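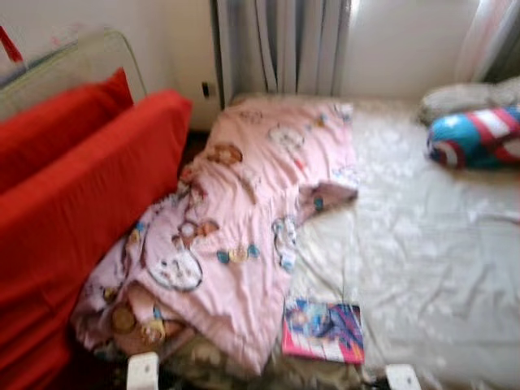 The bed at the Gralteditz open day, duvet bunched up

From: Vesna Shehu
To: the home robots list
Date: 6 Jul 2025
Subject: Re: Gralteditz open day

Damir Matić wrote:
> Did anyone get to the bedroom demo? I was stuck in the
> kitchen queue. Was the gripper the same one Jullon
> showed in April?

Hello Damir,

I did, with Agathe. The task was to straighten a child's duvet on a bed with a bolster, a pillow and a book left on it. We were let in 10 at a time and the talk came first, so allow for that if you go to the next one.

I can't say whether it is the April gripper – I missed that one. What they had has two thick black fingers, wide at the base and narrower at the tips. Estrella Manríquez gave the talk and said they have 1,352 recorded runs on bedding so far, 84 of them with this duvet. I asked how it tells a folded edge from a crease and she said that is what they are working on now. The patterned sheet doesn't help.

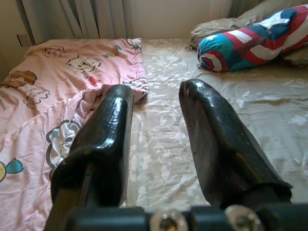

Getting there next time

Take the Dimitriou entrance and go up 2 floors. The lift was out.

Vesna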